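27/10/2023
Keneo kitchen tasks, second session

Obsa and I set up for the wastebasket task after lunch. The target is the light blue plastic bin, standing on the kitchen tiles with some crumpled paper in it. Demonstrations are by hand with the two grippers, one in each hand. Lemlem kept the log and called the starts.

The instruction sheet now says to come down over the bin from above, fingers open, and to hold still for two seconds before closing. Last time Abenezer and I were each doing the approach our own way and Chin-lung could not line the runs up afterwards.
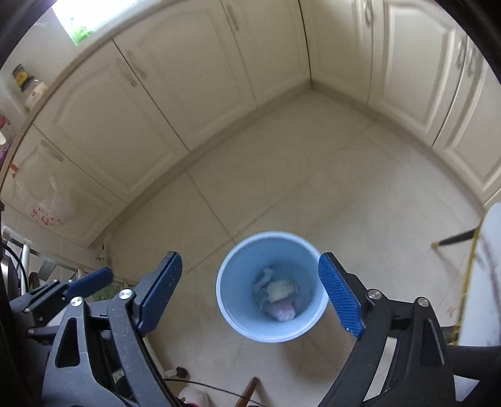 Do we keep the demonstrations where the grip slips? We keep them if the person recovers and finishes the task, and we mark them in the log so Chin-lung can leave them out of the first training run.

Got through 40 demonstrations. Threw out seven, mostly because I started moving before Lemlem had called it. Obsa's are smoother than mine – he moves his whole arm and keeps the wrists quiet. I should copy that.

The rim is the awkward part. If one finger touches it before the other is in position, the natural thing is to correct with a quick twist, and the tracking does not like quick twists. Going slower over the last stretch helped.

To do:
Check the time offset between left and right before the next session.
Ask Liya whether the Sisay runs from July used the same start call.
Another 20 with Abenezer, same bin, different spot on the floor.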